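Efecto del fondo en la estimación visual del tamaño: ¿parece más grande una pelota sobre negro?
Informe de proyecto, asignatura de Percepción y Diseño
2025-10-19
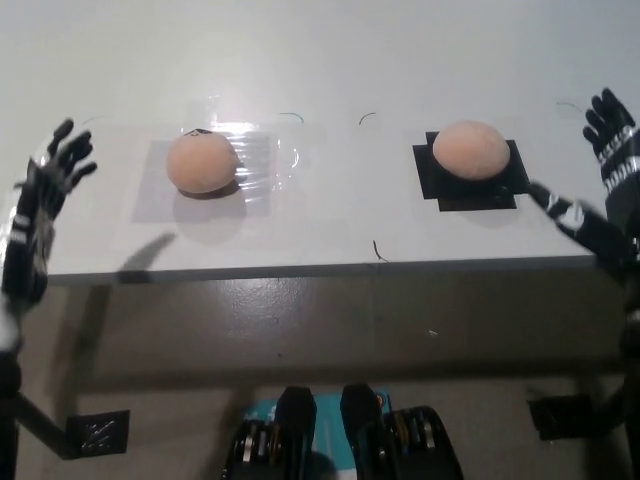 La idea de que un objeto claro parece mayor sobre un fondo oscuro se repite en casi todos los apuntes que hemos manejado, casi siempre acompañada del mismo dibujo de dos círculos. Nuestro grupo quiso saber si el efecto se mantiene con objetos reales, puestos encima de una mesa y vistos sin prisa. Partíamos con bastantes dudas y las seguimos teniendo. El montaje se reduce a dos pelotas de color melocotón, del mismo tamaño, sobre un tablero blanco: la de la izquierda descansa en un cuadrado gris pálido con film transparente encima, y la de la derecha en un cuadrado negro hecho con trozos de cinta superpuestos. Los bordes de este último no son del todo rectos, y volveremos sobre ello porque afecta a lo que se puede concluir.

1. Pregunta y expectativas

La guía de prácticas Polari, que es la que se usa en la asignatura, da el efecto por seguro y propone medirlo con tarjetas impresas. Las tarjetas nos parecen un mal sustituto. Un círculo impreso no proyecta sombra ni tiene volumen, y el observador no puede mover la cabeza para verlo desde otro ángulo. Si la diferencia desaparece en cuanto el objeto es tridimensional, su interés para el diseño de expositores o de envases es más bien escaso.

2. Procedimiento

Cada participante se colocaba a 60 centímetros del borde de la mesa y respondía a una sola pregunta: cuál de las dos pelotas le parecía mayor, con la opción de contestar que ninguna. Recogimos 200 respuestas a lo largo de octubre. No se permitía tocar las pelotas antes de contestar. Tampoco explicábamos el propósito del ejercicio, aunque sospechamos que una parte de los compañeros ya lo conocía por las clases.

El montaje se llamó Sinel en nuestro cuaderno y con ese nombre aparece en las tablas entregadas. La posición del cuadrado negro fue siempre la misma, a la derecha. Es un fallo de diseño y lo reconocemos: sin alternar los lados no hay forma de separar el efecto del fondo de una simple preferencia por la derecha.

3. Resultados

De las 200 respuestas, 131 fueron «ninguna». El resto se repartió entre las dos pelotas, con ventaja para la del fondo negro. Tomado al pie de la letra, el resultado va en la dirección esperada – pero la mayoría no vio diferencia alguna, y eso cuesta encontrarlo en los manuales.

4. Objeciones

El film brilla en los pliegues, y un brillo junto a una de las pelotas atrae la mirada. Lo pusimos para proteger el tablero y quedó en el lado izquierdo, de modo que las dos condiciones difieren en algo más que el color del fondo.

El cuadrado de cinta tiene grosor. Las capas superpuestas pueden elevar ligeramente la pelota derecha, cosa que no medimos y que debería haberse medido antes de empezar.

La palabra «parece» también da problemas. Hubo participantes que contestaron por lo que veían y otros por lo que creían que era cierto. Doce de ellos, 12 exactamente, pidieron cambiar la respuesta después de darla, y se les mantuvo la primera.

5. Comparación con otros trabajos del curso

El grupo Skistis trabajó con cubos y afirma haber encontrado un efecto claro. Hemos leído su informe y no indica cuántas personas eligieron la opción neutra, ni siquiera si existía. Obligar a elegir produce siempre una preferencia. El grupo Robichaud usó tarjetas y obtuvo lo que dice la guía – lo cual encaja con nuestra sospecha sobre las tarjetas, pero no la demuestra.

6. Qué cambiaríamos

Dos cuadrados de cartulina del mismo grosor, sin film, y alternancia de lados entre un participante y el siguiente. Añadiríamos una tercera condición sin cuadrado, con la pelota directamente sobre el blanco. Con los datos actuales no nos atrevemos a afirmar que el fondo negro agrande nada, y pedimos que el apartado 3 se lea junto con el 4.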